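大理石調の石床についた茶色いしみの落とし方

石の床は丈夫そうに見えますが、掃除の仕方を間違えると簡単につやがなくなります。このページでは、磨き仕上げの石床に点々と残る茶色いしみを、研磨せずに薄くする手順をまとめます。使うのは中性洗剤と水、白い紙、重曹、それに目の細かい柔らかいフォームのブロックです。

筆者の家は築17年の集合住宅で、玄関から廊下、台所の手前までベージュ系の石が敷いてあります。部屋の名前は建物の案内図にならって「アキダム(Akidham)棟」と呼ばれていて、同じ棟の部屋はどこも同じ床材です。以前の持ち主がどんな手入れをしていたかは分かりません。以下は自宅の床で試した範囲の話なので、床材がはっきりしない場合は管理会社か施工店に確認してください。

1. 床材を確かめる

最初に、床が天然の大理石なのか、石灰岩なのか、御影石なのか、あるいは大理石の模様を印刷したタイルなのかを調べます。使ってよい洗剤が違うためです。

入居時の書類に仕上げ表があれば、そこに載っています。うちの書類には品番2944とだけ書かれていて、材質の欄は空白でした。問い合わせ先のエンゲルブレヒト(Engelbrecht)という施工店に電話したところ、天然石で、酸性のものは使えないという返事でした。確認は5分で終わりました。

書類がない場合、模様を見るとある程度の見当はつきます。印刷のタイルは、離れた場所に同じ模様が繰り返し出てくることがあります。天然石なら筋の流れが一枚ごとに違い、表面に小さな穴やざらつきが残っていることもあります。ただし最近のタイルはよくできているので、見た目だけで決めず、分からなければ天然石として扱ってください。

酢やレモン汁を垂らして泡が出るか見る方法が紹介されていることがありますが、住んでいる部屋の床ではやらないでください。大理石だった場合、そこだけつやが消えます。

2. 用意するもの

・中性の食器用洗剤(香料や漂白成分の入っていないもの)
・ぬるま湯を入れたバケツ 2個
・マイクロファイバーの布 4枚以上
・柔らかいフォームのブロック
・白いキッチンペーパー、または無地の白い紙
・重曹
・食品用ラップと養生テープ
・プラスチックのへら
・ほうき、または床用の柔らかいモップ
・計量カップ

バケツは洗い用とすすぎ用に分けます。1個で済ませると、すすいでいるつもりで洗剤を塗り広げることになります。

フォームのブロックは、指で押すとへこみ、放すと戻るくらいの柔らかさのものを選びます。床に当てる面が平らで、角が少し丸いものが使いやすいです。布だけでも作業はできますが、広い面を均一な力で押さえるにはブロックのほうが楽です。

注意したいのはメラミンスポンジです。見た目はよく似ていますが、あれは細かい研磨材と同じ働きをします。磨き仕上げの石に使うと、こすった部分だけ曇ります。売り場で区別がつかないときは袋の材質表示を見てください。「メラミン」と書いてあれば今回は使いません。ウレタンと書いてあるものでも、片面に硬い不織布が貼ってある製品は、その面を床に向けないようにします。

養生テープは床用の粘着が弱いものにします。布ガムテープは糊が残るので避けてください。

3. 使ってはいけないもの

次のものは、天然石の床には使わないでください。

・酢、クエン酸、レモン汁
・トイレ用や浴室用の酸性洗剤
・塩素系漂白剤
・クレンザー、歯磨き粉
・金属たわし、硬いナイロンたわし
・スチームクリーナー

塩素系漂白剤は酸ではありませんが、石に含まれる成分によっては色が変わります。一度変わった色は家庭では戻せません。また、酸性の洗剤と塩素系漂白剤が混ざると有毒なガスが出ます。石床かどうかに関係なく、同じ場所で続けて使わないでください。

4. 乾いたごみを取り除く

水を使う前に、床の砂やほこりを取ります。砂が残ったまま布やブロックを動かすと、細かい傷の原因になります。

ほうきか乾いたモップで、部屋の奥から出口に向かって掃きます。掃除機を使うなら、ブラシ付きのヘッドに替えるか、回転ブラシを止めてください。車輪に砂が挟まっていないかも見ておきます。

掃き終わったら、しみのある場所に顔を近づけて、乾いた布で一度だけ軽く拭きます。しみに見えていたものが、こびりついていない土やほこりだったということはよくあります。ここで取れた分は、この先の作業が要りません。

石の天然の模様をしみと間違えることもあります。筋に沿って並んでいる濃い点や、表面の小さな穴の底が暗く見えているものは、拭いても変わりません。迷ったときは、場所を紙に書き留めておき、洗ったあとでもう一度見ます。

5. 目立たない場所で試す

家具の下や扉の裏など、普段見えない場所を手のひらほど選びます。薄めた洗剤を含ませた布で拭き、水拭きし、乾いた布で拭き上げて、そのまま一晩置きます。

翌朝、斜めから光を当てて、周りとつやや色が変わっていないか確かめます。うちでは午前8時ごろに玄関から入る光が一番見やすいです。曇っていたり、輪郭が残っていたりしたら、そこで中止してください。

重曹のペーストも、使うつもりがあれば同じように試しておきます。場所は少し離してください。

6. 洗剤液で押さえ洗いをする

バケツにぬるま湯を2リットル入れ、中性洗剤を小さじ1杯溶かします。泡を立てる必要はありません。

フォームのブロックを洗剤液に浸し、滴が落ちなくなるまで絞ります。強くねじると裂けるので、両手で挟んで押すようにします。

しみの上に平らな面を置いて、上から軽く押さえ、10秒待って持ち上げます。位置を少しずつずらしながら、しみ全体が湿るまで繰り返します。いきなり横に動かさないでください。最初に水分をなじませておくと、後の拭き取りに力が要りません。

湿ったら、ブロックを小さく前後に動かします。力は、ブロックの厚みが少しへこむ程度で十分です。角で突くようにこすると、そこだけ力が集中します。狭い場所でも平らな面を使ってください。
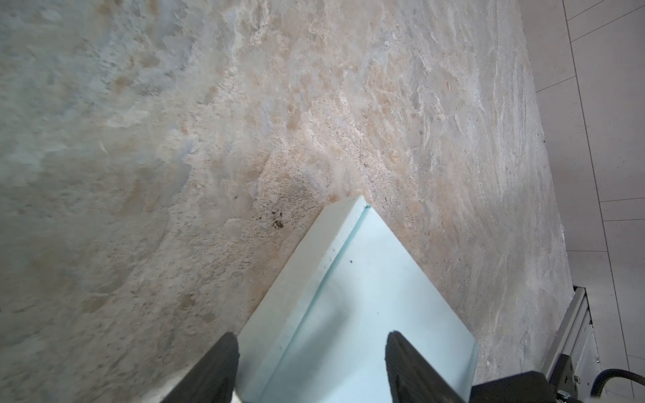
ブロックの面が汚れてきたら、すすぎ用のバケツで洗って絞り、きれいな面に替えて続けます。汚れた面のまま進めると、取れた茶色が石の細かい穴に入り込みます。しみの数が多い場合は、一か所を終わらせてから次に移るほうが、拭き残しが出ません。

終わったら、固く絞った布で2回水拭きし、乾いた布で水気を取ります。目地のそばは水がたまりやすいので、布の角を当てて吸わせます。

7. 乾かしてから判断する

石は濡れると色が濃く見えます。作業直後に「しみが広がった」と思っても、乾くと元の色に戻ることがほとんどです。少なくとも一晩は置いてから、残っているかどうかを見てください。ドライヤーの熱風は使いません。

一晩たって薄くなっていれば、6の手順をもう一度行います。同じ日に何度も繰り返すより、日を分けたほうが石への負担が少なく済みます。

変化がまったくない場合は、石の内部に染み込んでいる可能性があります。8に進みます。

8. 重曹の湿布で吸い出す

コーヒーや紅茶、油などが染み込んでいるときは、湿布で吸い出します。

重曹に少しずつ水を加え、練った小麦粉くらいの固さにします。計量カップ半分の重曹で、手のひらほどの広さを覆えます。しみより指一本分広く、5ミリほどの厚さに盛ります。

上からラップをかけ、四辺を養生テープで留めます。ラップに楊枝で数か所穴を開け、丸一日置きます。その後ラップをはがし、ペーストが完全に乾くまで触らずに待ちます。乾くときに汚れが重曹の側へ移るので、ここを急ぐと効果が出ません。

乾いたらプラスチックのへらで寄せ、布で集めます。こすり落とさず、浮いた分を持ち上げるようにします。残った粉は固く絞った布で何度か拭き取ってください。白い粉が目地に残りやすいので、斜めから見て確かめます。

一度で消えることは少なく、うちの台所の前の点は3回かかりました。4回目からは変わらなかったので、そこで止めています。

9. それでも残る場合

さびによる茶色は、洗剤でも重曹でも落ちません。鉢植えの台や金属の脚を置いていた場所なら、さびを疑ってください。石の中の鉄分が水に反応して出てくる場合もあります。どちらも専門業者の仕事になります。

見積もりを取るときは、しみの場所、いつ気づいたか、これまでに使ったものを伝えると話が早く進みます。同じ棟のムポ・ドラミニ(Mpho Dlamini)さんはグロットヴィル(Grullotville)の石材店に頼み、研磨はせず部分的な処理だけで終わったそうです。料金は店と範囲で変わるので、ここには書きません。

10. 普段の手入れ

・こぼしたものは、こすらずに紙で吸い取る
・週に一度、水だけで固く絞った布で拭き、乾拭きする
・洗剤を使うのは月に一度まで
・玄関にマットを敷き、砂を持ち込まない
・鉢や金属の脚の下に受け皿やフェルトを敷く

フォームのブロックは使ったあと中性洗剤で洗い、立てて陰干しします。湿ったまま床に置いておくと、その形に跡が残ることがあります。表面が崩れて粉が出るようになったら替えどきです。うちではミズリー(Misley)という店で、1個300円のものを買っています。

撥水剤を塗る場合は、しみ取りが終わって石の中まで乾いてからにします。湿った状態で塗ると水分が閉じ込められ、白く濁ることがあります。うちでは4月に塗り、その前に一週間あけました。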